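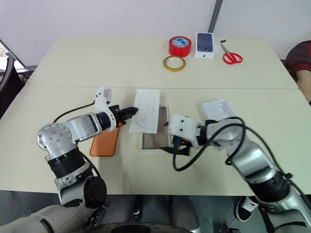 Tultness Duo is a two-arm packing workstation sold by Anham, a maker of light automation for small warehouses and repair shops. It is offered as a kit for kitting and boxing tasks in which the product, its tray and its box are small enough to be handled on an ordinary table. Phone packing is the task most often shown by the company, and it is the one used in its published reviews.

Design

The kit consists of two jointed arms, a central mount, a head camera, a controller and a set of end tools. The arms have silver-white housings with black joint rings and reach over the front edge of the work surface, one on each side of the mount. Cables run outside the arms. Anham states that this makes a damaged cable quicker to replace, but it also leaves slack hanging below the forearm, and the manual asks the installer to tie it back before the first powered move.

The two arms need not carry the same tool. In the phone packing setup, the left arm has a black two-finger gripper, which handles parts by the edge, such as the white plastic tray that sits in the box. The right arm carries a white boxy head. Tools are changed by hand with the arm parked, and the controller must be told which tool is fitted.

No fixture plate is required. Box bases, lids, trays and phone cases may be laid directly on the table, and the camera locates them at the start of each cycle. Light-colored, matte tabletops are recommended. A seam between two tables is allowed as long as both surfaces are level.

Software

Tasks are built in Kokine, the control program supplied with the kit. The operator guides the arms through a task by hand and then marks the points at which each arm must wait for the other. A standard license stores 46 tasks. Kokine has no built-in connection to warehouse systems - order data is loaded from a plain text file - and a separate connector has been on the company's list of planned features since version 3.

Variants

Two versions are sold. The base kit includes the arms, mount and controller. The Mercado package adds spare gripper fingers, a second camera and 9 hours of on-site training. The two share all moving parts, and a base kit can be upgraded without returning it to the factory.

Reception

Leanne Penrose tested the base kit over 961 phone box cycles for a trade newsletter. She rated setup as easy and found the handling of trays reliable when they were laid flat, but reported that a tray resting on the rim of an open box was sometimes gripped too low and had to be placed again by the operator. Lids were the slowest part of the cycle.

Libor Procházka, writing on a repair trade site, was more critical. He considered the reach too short for a table shared with tape, scissors and other hand tools, and advised buyers to keep such items toward the back. He also objected to the price of replacement fingers. Sang-wook Yoo, product lead at Anham, replied that longer forearms had been tried and dropped due to a loss of accuracy at the wrist.

Support

Service in the first year is included with both versions. Later coverage is sold by the arm, and the controller is covered under either contract. Firmware updates are released each August and can be installed by the owner.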